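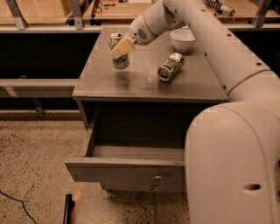 *Undthorpe, 17th July*

# Equipment plan for the tabletop and drawer cell

Milan Groen, Jasper Jansen
Supervisor: Dirk Visser

## What the project was asked to do

The lab wants a second cell for pick and place work on household furniture. Our job was to work out what to buy, what to build in the workshop, and when to place the orders so everything arrives before teaching starts. We were not asked to choose the arm. That choice was made before we joined, and the second arm will be the same model as the first. This saves a lot of work on mounting plates, training and spare parts, and we treated it as fixed.

We were given a ceiling on spending for everything except the arm. The arm takes 87 percent of the full budget, so the rest has to cover the gripper fingers, the stand, the furniture, cables, floor marking, safety items and anything that wears out. The first version of our list went over the ceiling. The current one fits, with a small reserve.

## How we made the list

We started from the first cell and wrote down everything in it that had been paid for, borrowed or made. The purchase records were good for large items and poor for small ones. Wim Willems in the workshop had his own notebook, and most of the missing prices came from there. A few parts had been taken from older projects and had no price at all. For those we used the current catalog price from Weton, our usual supplier.

After that we sat in on working sessions and noted what slowed people down. Time lost did not always match the price of the part involved. The largest delays came from waiting for replacement finger pads and from moving furniture back to its mark after it had been bumped. Both are cheap to fix if the items are on the shelf.

We sorted the list into three groups: must be there on the first day, can arrive later, and can be made in house. Milovan Trajkovski checked the first group against the lab's safety rules and moved the floor marking tape and the cable covers into it. We had put those under "later."
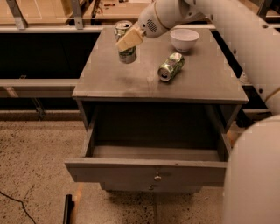

*Undthorpe, January*

The text under this dateline is the request we sent to the department at the start of the project. It is included without changes so the reader can compare it with the final plan.

> We ask for approval to plan a second cell. The arm and its controller should be ordered first. The supplier gives a lead time of 6 weeks and we would like to allow longer than that. Fingers should be ordered with the arm, in 2 sets, so that work can go on while one set is being repaired.
>
> For furniture we suggest used pieces. A small cabinet with drawers is enough for the first tasks. It should have plain round knobs and drawers that can be opened and closed by hand between runs. Color and finish are not important, and a marked or stained top is acceptable.
>
> Test objects should be things that can be bought in any store. Drink cans and bowls are suitable. We do not ask for a separate budget line for them.

The department approved the request with one comment, that used furniture should be inspected before payment. It also asked us to write down who is responsible for each order. We have done this in the table further on.

## Changes since the request

**Furniture.** We still recommend used pieces, but we now ask for two matching ones per cell, with one kept in storage. A drawer that starts to stick changes the task, and a replacement of another size means measuring everything again. Nilora, the secondhand dealer we visited, can supply matching pairs and will hold them for us until the arm has a delivery date.

**Test objects.** In January we thought these did not need a budget line. That was wrong. Aluminum cans dent, and after a while a dented can does not sit in the fingers the way a fresh one does. Bowls chip. The amount is small but it comes back every month, and people in the lab were paying for it themselves. The plan now has a line for it, with 25 cans in the opening order.

**Stand.** We asked Weton for a quote on a finished stand and asked Wim Willems for a workshop price. The workshop price was lower even with his hours counted. The drawback is time, as the workshop is full in the weeks before the arm arrives. We have reserved a slot and put a note in the schedule - if the slot is lost, we buy the finished stand and use the reserve.
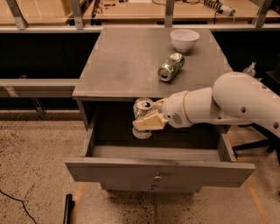 Reach decides how much floor space we have to pay for, and it was the part of the plan we changed most often. Our first drawing put the cabinet straight in front of the arm with a generous gap. It looked tidy and left room to walk around, but it was drawn for work on the top surface only. Placing something in a drawer asks more of the layout. With the top drawer pulled fully open and a can held upright in its opening, just below the level of the top, the gripper finger comes in from the right and the arm needs free space on that side at the same height. A wall or a second shelf there would get in the way. The final drawing keeps the right side of the cabinet clear for the arm, and moves the storage shelf to the left wall. This makes the cell a little wider than the department had planned, and Dirk Visser has agreed to the extra width.

The same point affects the choice of cabinet. The drawer opening has to take the object and the finger together. We now measure the opening before we look at anything else, with a spare finger and a can in hand. One otherwise good piece at Nilora was turned down for this.

## Orders and responsibility

| Item | Source | Who | When |
|---|---|---|---|
| Arm and controller | Arm supplier | Dirk Visser | On approval |
| Gripper fingers | Arm supplier | Dirk Visser | With the arm |
| Finger pads | Weton | Jasper Jansen | With the arm |
| Stand | Workshop | Wim Willems | Reserved slot |
| Cabinets, matching pair | Nilora | Milan Groen | When delivery date is known |
| Cable covers, floor tape | Weton | Milovan Trajkovski | Before installation |
| Cans and bowls | Local store | Milan Groen | Before installation, then monthly |

## What we are less sure of

The running costs are based on a short period of use in the first cell. If the second cell is used for longer sessions, pads and cans will go faster than the plan says. We suggest checking the figures after the first term and moving money from the reserve if needed.

We also did not get a firm price for freight. Weton includes it above a certain order value, so we put the small items into a single order. The freight on the arm is listed by the supplier as "to be confirmed" and has been left that way in the budget sheet. Jasper Jansen will update the sheet when the answer comes in.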